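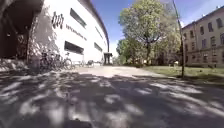 My first chassis was too soft in the middle and the new side plates cured this, writes Tullio Guerra, but I would still like to have longer screws in the bag.

The longer screws are in the bag now.

Kostico Outdoor Rover Kit, second version
Made by Zumum, Serkberg
Price: 1056 without batteries
Availability: in stock, ships in 12 days

Kostico is a kit for building a wheeled rover at home or in a shared workshop. It is made for paved paths, yards and short grass. You receive the cut plates, the motors with their brackets, the motor driver, the wiring set, the camera mount and the flag mast. You bring the batteries, a computer board of your own choice and some patience for the wiring.

We designed the kit in our shared workshop at Serkberg, where the benches are small and the good drill is always in use by another person. For this reason all holes are drilled before packing. You will need two hex keys, a small flat screwdriver, a crimping tool and a soldering iron. The iron is used only for the battery connector.

What changed from the first version

Side plates are thicker and have a folded edge.
The camera mount is now on the front plate and can be tilted by hand. In the lowest position the camera sees a part of the rover body, and some builders prefer it so for judging the distance.
The mast foot has a second screw, because the first one became loose after long drives.
The emergency stop button has moved to the back.

Building time

A careful person needs almost 14 hours for the mechanical part. The wiring depends very much on your experience. Please do the motor test with the wheels off the ground, as written on page 27 of the manual. If one side turns backward, exchange the two motor wires on that side and test again.

First drives

Choose a wide paved place and a dry day. Set the speed limit to the lowest step and walk beside the rover with the remote in your hand. Tree shade with bright spots between can confuse the automatic exposure of cheap cameras, so lock the exposure before you start to record a path. Fit the flag also for short tests.

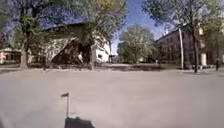
Is it possible to mount the mast on the left side, one builder wanted to know, as the antenna cable does not reach to the right? Yes. Both sides have the same holes, and the rubber ring for the cable can be moved too. The mast is not suitable for carrying a second camera.

Spare parts

Wheel with hub, single
Motor bracket, left or right
Flag and mast, complete
Screw bag, second version (fits also the first version)

Owners of the first version can order the side plates separately from May. Please write the word Kostico in the subject of your message, and tell us which battery you use, so we send the correct tray.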